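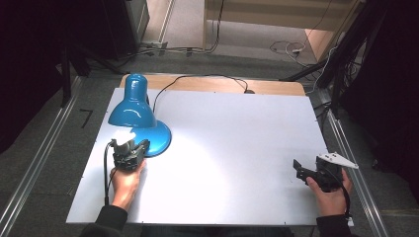
**Kirsty Ackroyd**

Sep 1, 2020

Hi everyone, first grow here and I think I'm overthinking the last part of it. I've got two plants in a 2x4 tent, a strain called Gernen that a friend at work swears by (legal state, under our plant limit, before anyone asks). Flipped them to 12/12 and today is day 43 of flower. They smell amazing, the buds are stacking up nicely, and I've started losing sleep over when to chop.

The seed pack says 60 days. My friend says ignore the pack and look at the hairs. On the bigger plant more than half of them have gone orange already, but the smaller one is still putting out fresh white ones like it's got all the time in the world. Same pot size, same feed, same everything! I'm growing in plain potting soil with bloom food every other watering.

So do I cut both on day 60 or take them one at a time? And do I stop feeding now? I also see people leaving them in the dark for two days before harvest and I can't tell if that's real or just one of those things people do.

---

**Gus Kowalczyk**

Go by the trichomes, not hairs. Hairs turn orange if you so much as bump them or the fan hits them too hard.

60 is too early for most stuff imo. I let my last one go 91 and it was great.

---

**Otis Nguyen-Tran**

91 would be a long haul for most hybrids, so I wouldn't plan around that, but Gus is right about the trichomes. Get a cheap jeweler's loupe and look at the buds themselves, because the little sugar leaves always go ahead of the rest and they'll fool you. Clear means wait. Mostly cloudy is when I start sharpening the scissors, and if you like a sleepier smoke you hold on for some amber. I usually cut when I see a bit of amber on the top buds and the lower ones are cloudy.

Two plants from seed can easily finish a week or more apart, even out of the same pack. Take them one at a time. You can even take the tops off one plant and leave the bottom half to fatten up for another 6 days or so — I do this nearly every run now and the lower stuff comes out a lot less wispy.

On feeding, day 43 is too soon to quit if she's still making new white hairs. I go to plain water for the last week or so, mostly out of habit. People argue about flushing forever and I've never tasted a difference in soil. The two days of dark I tried once, and the buds looked the same as always to me. Skip it if it's a hassle.

What I'd put the worry into is drying. Cool, dark, a fan that isn't blowing on the buds, and leave them hanging until the small stems snap. I rushed my first one and it smelled like lawn clippings for a month.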